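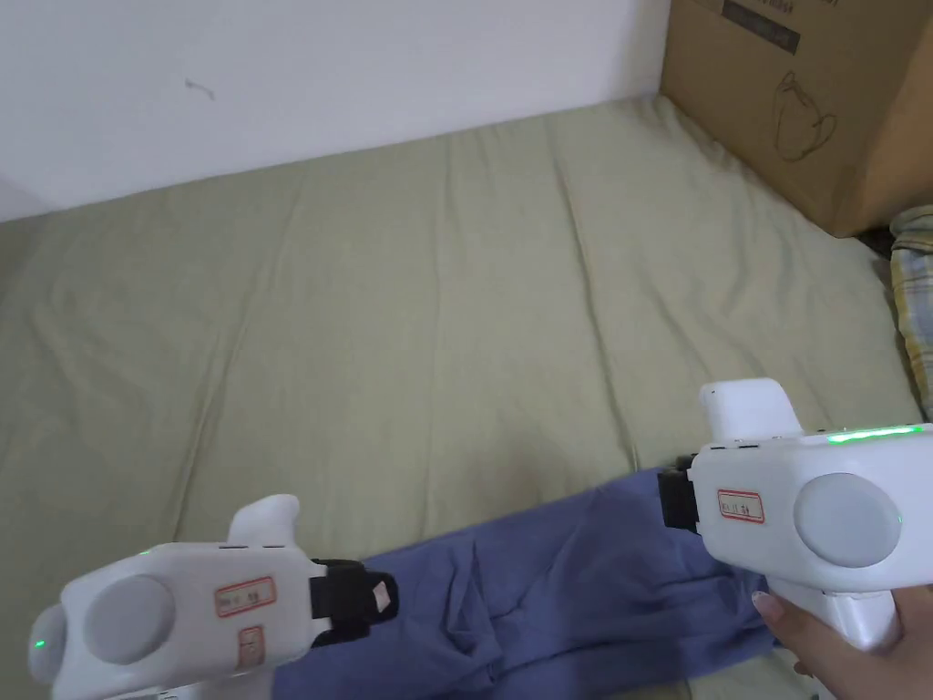
Back in the room at the Midamum, with the box on the bed.

Filed under: Trips and Visits / Pottery / Open Days

Dundunus Pottery Open Day, Trarnham

The Dundunus pottery opens its works to the public once a year, in May, and I have meant to go for a long time. This year I booked a room in Trarnham for the night before and the night after so that I would not have to drive both ways in one day. If you live closer you could do it as a day trip. The parking lot opens at 9 and was close to full when I walked past it an hour later.

Trarnham is a small place with one main street that runs downhill to the river. The pottery is at the bottom, on the flat ground, where the clay barges used to unload. There are no barges now and the clay comes by truck in plastic bags, but the old landing is still there and you walk across it to get to the gate. Entry is free. They give you a paper sticker and a map, and the map is worth keeping because the buildings are joined together in an odd way and the signs inside are meant for people who work there.

The tour

Tours leave from the old packing room. They do not take bookings, so you stand in line until there is space. Ours lasted longer than the sign said it would, mostly because people kept asking questions in the slip house and the guide was happy to answer them.

The slip house is where the clay gets mixed with water into something like heavy cream. It is loud and the floor is wet, and you are told about the floor twice. From there the slip is piped to the casting shop. Teapots are cast in plaster molds. The slip is poured in, left to stand, and then tipped out, and a layer of clay stays behind on the plaster. The longer it stands the thicker the wall of the pot. At Dundunus they time this by the weather as much as by the clock, since plaster takes up water more slowly on a damp day. The spout and handle are cast on their own and stuck on afterward with more slip.

The strainer holes inside the spout are still punched by hand on the larger pots. We watched this for a while. It is quick work, a tool like a short hollow nail going in and out, and the little plugs of clay are swept up and go back to the slip house. I asked why some teapots dribble and some don't. The answer was that the lip of the spout needs a sharp edge underneath, and that glaze rounds the edge off if it goes on too thick. They wipe that part with a sponge before firing. I went home and looked at my old pot, and the edge under the lip is as round as a marble, so that explains that.

The kiln building was the part I liked best. The bottle kiln has not been fired for decades but you can go inside and look up. It is cold in there even in May, and sound does strange things. One wall is still stacked with saggars, the rough clay boxes that kept smoke off the ware. The working kilns are electric and sit in a plain shed next door. They look like big refrigerators. One had just been unloaded and the heat was still coming off the brick.

Decorating was quieter than I expected. Most of the patterns go on as transfers now, slid off a sheet of wet paper and smoothed down with a rubber blade. The painted bands around the rims are done on a turning wheel, with the brush held still. Visitors could try banding on a reject saucer. Mine has a wobble where the two ends of the line meet. You could leave the saucer to be fired and have it mailed to you, and I did. It has not come yet.

The seconds sale

A lot of people skip the tour and go right to the seconds sale, which is in the long shed behind the kilns. Be warned that it is crowded before lunch. The sale is laid out on trestle tables by shape and not by pattern, so if you are matching a set you will be walking back and forth. Prices are marked in wax pencil on the base. Rub the mark with a dry cloth and it comes off.

A few things I would tell anyone going for the first time:

Take the lid off every teapot and put it back on. Lids get swapped as people handle them.

Run a finger around the inside of the spout. A glaze blob in there will not show from outside.

Bring newspaper. They had run out of it by early afternoon.

Cash only in the shed, cards in the main shop.

The main shop was calmer and had the full range, with prices to match. The museum upstairs is one room of cases and a wall of pattern books. The pattern books are behind glass, with the pages turned once a month, so what you see depends on when you come. I would have liked a chair up there.

Food

There was a tent in the yard selling sandwiches and a long line for it. I walked back up the hill to Russo instead, a bakery with a few tables in the back — soup, rolls, a decent plum cake. They serve tea in Dundunus pots, the plain brown ones, and I am sorry to report that mine dribbled. It was an old pot.

Where I stayed

The Midamum is a guest house halfway up the main street. The room was small and clean with white walls and a firm bed, and breakfast was included. It has no elevator and the stairs are steep, so ask for a lower floor if that matters to you. My window faced the street. The delivery trucks start early, but I slept all right the second night. They will hold bags at the desk after checkout, as long as you pick them up before supper.

Would I go again

Yes, though I would do it in a different order. Go on the first tour of the morning, eat early, and get to the seconds after lunch when the dealers have gone. The tables are thinner by then but you can see what is on them. I would also allow more time for the path along the river. It starts at the old landing and goes past the pits where the local clay was dug, now flooded and full of coots. I only got as far as the first gate before it began to rain.

The works stays open for the shop all year, but the casting shop and the bottle kiln are open to visitors on the one day only. Next year's date had not been set when I asked.

Last updated: 12/07/2018

Recent in Trips and Visits
A Morning at the Paper Mill
Button Fair: What Was There and What Wasn't
Walking the Old Tramway in the Rain
Glass Works Tour, With Notes on Parking
Three Small Museums in One Weekend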